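Quando um robô chega ao trabalho

Tempo de leitura: 4 minutos

Na oficina da Flestura, as pessoas preparam peças de plástico para outras fábricas. Há alguns meses, parte desse trabalho passou a ser feita por um robô.

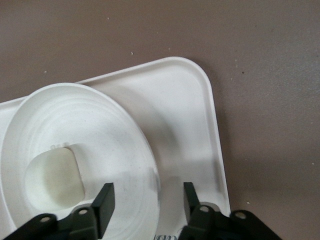
Um robô destes tem um braço e, na ponta, uma garra com dois dedos. Os dedos abrem-se, descem até à peça e fecham-se. Depois o braço leva a peça para outro sítio e os dedos voltam a abrir-se. Parece simples, mas para uma máquina é difícil. Tu pegas num prato sem pensar. O robô precisa de saber onde está o prato, de que lado o deve agarrar e com que força.

Para isso usa uma câmara pequena, colocada junto à garra. Um computador recebe as imagens e calcula o movimento seguinte.

O que faziam as pessoas antes?

Faziam tudo à mão. Num dia normal, a oficina arrumava 780 peças. Quem estava na bancada repetia o mesmo gesto durante horas e, ao fim do dia, doíam-lhe os pulsos e as costas.

E agora?

O robô trata de uma parte dos gestos repetidos. As pessoas fazem outras coisas: verificam se as peças têm riscos, preparam as encomendas e ensinam ao robô tarefas novas. Ensinar um robô demora. Para aprender a pegar numa só peça, este precisou de mais de 40 tentativas — e algumas correram mal.

Quando a garra falha, o robô para e acende uma luz. Alguém tem de ir ver o que aconteceu.

O robô tirou o emprego a alguém?

Na Flestura trabalhavam oito pessoas na bancada e continuam a ser oito. Quatro delas fizeram um curso para aprender a programar a máquina. Noutras empresas pode ser diferente. Às vezes há menos lugares, e quem lá trabalha fica preocupado. Por isso é importante que os trabalhadores sejam ouvidos antes de a máquina chegar.

Também há quem não goste da mudança. Uns acham o trabalho novo mais interessante — outros sentem falta de conversar com o colega do lado enquanto arrumavam peças.

Leia também
Como vê um robô?
Dralholm: visita a um armazém com passadeiras rolantes
O que é um sensor?

© Fedari, revista para crianças curiosas | Contacto | Voltar ao topo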